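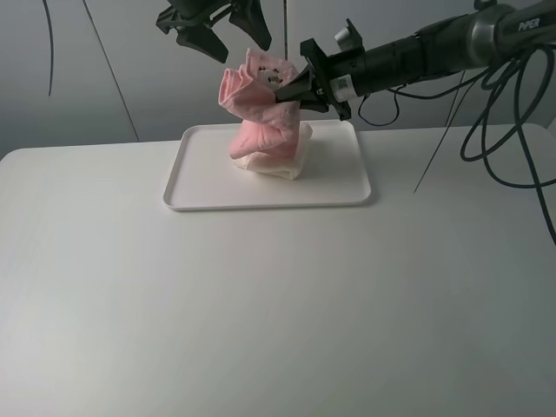 タオルの畳み方を決めるのは、畳む人ではなく棚の奥行きである。宿泊施設向けリネンの整理と保管を請け負うスコンダウ(Skondau)の作業責任者は、取材の初めにそう述べた。同社が管理する布類は現在1,546点。タオル、バスマット、薄手の毛布、館内着が中心で、素材も厚みも揃っていない。

「棚板の奥行きを測り、そこから仕上がり寸法を逆算します。先に畳み方を決めてしまうと、棚に入れる段階で全部やり直しになります」

以前は担当者ごとに三つ折りと四つ折りが混在し、同じ品目でも積んだときの高さが合わなかった。現在は品目ごとに折り回数を固定している。フェイスタオルは長辺を2回、短辺を1回。バスタオルは長辺を2回折ったあと、短辺を三つ折りにする。手順書は4ページで、図はほとんどない。

作業台は白の無地に統一した。表面は艶消しで、照明の反射が少ない。淡色の布が多い現場では台の色を濃くしたほうが輪郭は見やすいが、責任者は白を選んだ。

「濃い台だと、糸くずの付き方ばかりが目につきます。汚れの確認は布を広げた時点で済ませる決まりですから、台との対比はそれほど必要ありません」

起毛した布の扱い

手間がかかるのは、毛足のある布だという。平織りの布なら折り目に爪を当てれば線が残るが、起毛面は押しても戻る。強く押さえると毛が寝て、そこだけ色が違って見える。

「折り目は付けません。折り返しの位置だけを決めて、あとは布の重さに任せます。端が丸く膨らんでもそのままにします。潰すと、次に開いたときに跡が残ります」

表と裏で質感が異なる布では、どちらを外に出すかも決めておく必要がある。同社では毛足のある面を内側に入れるのを原則とする。棚で隣の布と擦れる面積を減らすためである。ただし、裏面に細かい畝がある布は滑りにくく、重ねた状態で引き出すと下の一枚がついてくる。この種の布は2枚までしか重ねない。

広げた布にくすみや変色らしい箇所があれば、畳まずに別置きとする。影か汚れかの判断を台の上で長引かせないことも手順書に書かれている。布の向きを変えて見直し、それでも判別できなければ別置きに回す。
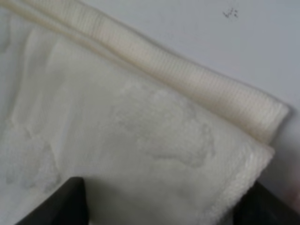 トレーを単位にする

スコンダウでは、布を棚へ直接積む前に、縁の低い長方形のトレーに載せる。トレーはメサル(Mesar)の規格に合わせた白いもので、角が丸い。責任者によれば、縁の高さは低いほどよい。

「縁が高いと、手を入れる角度が限られます。布を真上から下ろすしかなくなり、下ろした瞬間に形が崩れます。低ければ横からでも置けます」

載せる位置は中央を基準とし、縁との間に指が入るだけの余白を取る。縁に寄せて詰めると収容数は増えるが、取り出すときに外周の布がめくれる。試験的に詰めた時期もあったが、畳み直しの時間を加えると利点は残らなかった。

異なる品目を同じトレーに重ねることは、仕分けの途中では認めている。棚に入れる時点では一品目に揃える。トレーから外した布は手前の台面に仮置きし、次のトレーが空くまで動かさない。仮置きの布は形を整えない。どのみち畳み直すので、そこで手をかければ同じ作業が二度になる。

館内着のように印字や表示の付いた品目では、文字の部分を外に出すかどうかで意見が割れた。外に出せば仕分けは速いが、棚で擦れて薄くなる。フレル(Hurer)の倉庫では外に出し、ウォルデギオルギス(Woldegiorgis)の倉庫では内側に入れている。統一の予定はない。

「品目の回転が違います。回転の速い倉庫では、文字が薄くなるより先に布のほうが寿命を迎えます」

色分けについても尋ねた。淡いピンクと生成りは同じ棚に置くが、トレーは分ける。柔らかい布ほど折り幅にばらつきが出るため、毎週水曜日に棚の最下段だけを抜き出し、寸法を測り直している。許容差を超えた布は広げて最初の手順に戻す。

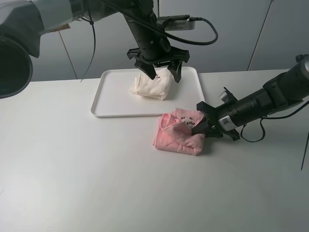 家庭で厚手のタオルを畳む場合、折り目は手で押さえたほうがよいのか。

「押さえずに、折り返す位置を揃えるだけで足ります。収納する棚の奥行きを先に測り、それより指2本分短く仕上げてください。厚みが気になるなら、押すより折り回数を1回減らすほうが確実です」

枚数の多い家庭であれば、浅いトレーを棚の引き出し代わりに使う方法もあるという。その場合も一つのトレーに一品目とし、上に積むのは同じ大きさの布に限る。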